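4. Drying gloves and liners

The Clurnano boot and glove dryer has a setting marked Quick. We have yet to see it dry anything thicker than a dress sock, so these steps use Standard.

1. Pull out any removable liners. The label may say they can stay in. Take them out anyway.
2. Turn the dial to Standard and set the timer to 60 minutes.
3. Slide each glove over a tube, cuff down, until it stops. Do not force it.
4. When the timer ends, feel inside the fingertips. If they are damp, run another 5 minutes and check again — repeat as needed.

Note: Scented drying tablets are sold for this unit. We noticed no difference with them, apart from the smell.

CAUTION: Do not dry leather on any heat setting, whatever the glove maker promises about treated hides.

5. Lay fabric gloves flat before you put them away, and look over the fingers and seams for loose threads.
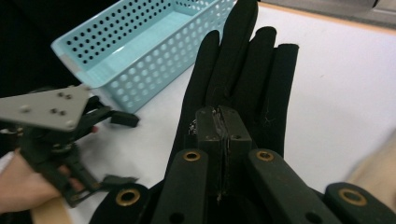
Fig. 6. Black fabric glove laid flat, fingers apart.

6. Trim long threads with scissors. Pulling them can open a seam.
7. Unplug the dryer. The Off position leaves the indicator lit, so we don't trust it.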